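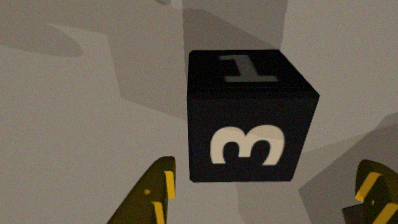 Piltstead Makers' Guild -- Robotics Group

We've had the Barkon simulation kit on trial for a month. Anas Tahiri here, posting for the group. A few notes for anyone thinking of buying it. 1/11

The kit is software only. You get a simulated two-finger gripper, a set of numbered cubes, a plain work surface and a licence for one machine. It costs £342 for a club, and there's a yearly support plan on top if you want it. We didn't. 2/11

Install took an evening. The guide assumes you already have the right graphics driver, so check that first. Ours was two versions old and the error message didn't say so. 3/11

The view in the first post comes from the black cube exercise. There's a 1 on the upper face and a 3 on the face towards you, turned on its side. The fingers are the dark olive ones with the yellow-orange strips. 4/11

Black on black is harder than it sounds. The cream 3 is easy to pick out. The 1 is a dim grey and lies almost flat from that angle, so if your code relies on reading the upper face you will have a bad time. Ours did, and we did. 5/11

Shadows are the best thing in it. They overlap and have proper shapes, and you can move the lights yourself. Our edge finder kept picking the shadow edges in place of the cube. Annoying, but I'd sooner find that out on a screen. 6/11

Speed: 500 practice grasps took 74 minutes on the club desktop, with rendering on. Turn rendering off and it's a good deal quicker, but then you can't see what went wrong. We left it on. 7/11

Over the month we logged 1334 grasps. Most of the failures were one finger touching down before the other and pushing the cube round. The log gives you a contact time for each finger, and that is how we found it. Wish it plotted them as well -- we ended up using a spreadsheet. 8/11

Things I don't like. The surface friction setting is buried three menus down and goes back to default when you load a new exercise. The manual calls the same setting "grip" on one page and "drag" on another. Support answered in two days and agreed it was confusing. 9/11

A couple of people asked how it compares with Mitton. Mitton has more grippers and a nicer menu, but the lighting is flat and you pay per seat. For a group our size that rules it out. If you work alone it might suit you better. 10/11

We're going to buy the licence. The trial runs out at the end of August and I'd like the saved exercises moved over before then, so if you've got work on the club desktop, put it in the shared folder with your name on it. Friction settings have to be written down separately, they don't export. 11/11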